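# Dusty pink (limewash colour)

Dusty pink is the name most people in Tirholm give to the brownish rose colour you find on walls all over the old part of town. It goes by other names too. My grandmother called it "ham", the paint shop calls it Skerari Rose, and the one time I saw it in an official planning letter it was "traditional red-brown, pale". I've been writing entries for this local encyclopedia for a few years now and this is the one I've put off longest, mostly because everybody I know has strong feelings about it!

## Where the colour comes from

The colour is made by stirring earth pigment into limewash. The pigment is a red ochre, a soft, rusty sort of clay, and for a long time it was dug out of the bank at Skerari, a short walk north of the harbour. You can still find the pit if you don't mind nettles. Red ochre on its own gives something close to brick, and it's the lime that knocks it back to pink. A touch of umber (a brown earth) takes the sweetness out, and that's the bit people argue over. Too little and your house looks like a birthday cake. Too much and it looks like a wet cardboard box, which I can say freely as I lived in one for six years.

Limewash goes on looking far darker than it ends up. I've known grown adults ring the paint shop in a panic on the first evening. Leave it alone for a few days and it fades to something much gentler, and it carries on shifting for months after that, a bit greyer in damp weather and a bit warmer when it's been dry. 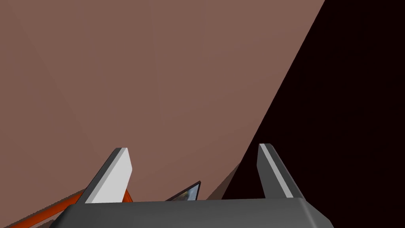 The old recipe, as far as anyone wrote it down, is in the account book of the Lykkegaard yard, who did most of the house painting here before the war. It gives the lime by the bucket and the ochre by the "good scoop", and I have never met anybody who could tell me how big the scoop was. Hrefna Juhl had a go at working it out for the local history society by mixing 20 small batches and painting them on slates along her garden wall. She reckons the fourth one along is right. I like the ninth, but it's her wall.

## Use in the town

There are 130 houses in the old streets listed as having an earth-coloured wash, and the pinks make up the biggest share of them. The rest are yellows, plus a few greys down by the water. Pink was the cheap choice, by all accounts. The pigment was on the doorstep and yellow had to come in by boat, so if you see an old yellow house you can assume somebody there was doing rather well.

Indoors it was used in kitchens and passages, usually up to shoulder height with plain white over the top. Bedrooms were nearly always white. I've scraped back a fair few layers in my own hallway (against advice) and found pink, then green, then pink, then a truly awful cream gloss, which took me a whole July to get off.

## Modern versions

Ready-mixed paint pushed the limewash out for a good while. Delgate, the hardware place on the ring road, sold a masonry paint in what they called heritage pink, and lots of houses were done in it. It's a decent enough match on the day. It does stay exactly the same colour for ever, though, and to my eye a street done in it looks flat next to the older walls. It also doesn't let the stone breathe the way lime does, so some owners have been stripping it off again because of damp.

Védís Hedegaard started making the lime version again in a shed behind her mother's house, and she now sells it in tubs with the pigment in a separate bag, so you can add it yourself. Her first year she got through more than 60 tubs. She gets her ochre from further up the coast, the Skerari bank being off limits to digging these days, and it's slightly browner than the old stuff. I couldn't tell the difference on a wall. Hrefna says she can.

## Confusion with other colours

Dusty pink is often mixed up with the following:

- **Old rose**, which has more blue in it and was a wallpaper colour here, never a wash
- **Oxblood**, used on boat sheds and doors, far darker and made with oil
- **Puce**, which I'm including only because my brother insists they're the same thing. They aren't.

## See also

- Limewash
- Skerari ochre pit
- Lykkegaard account book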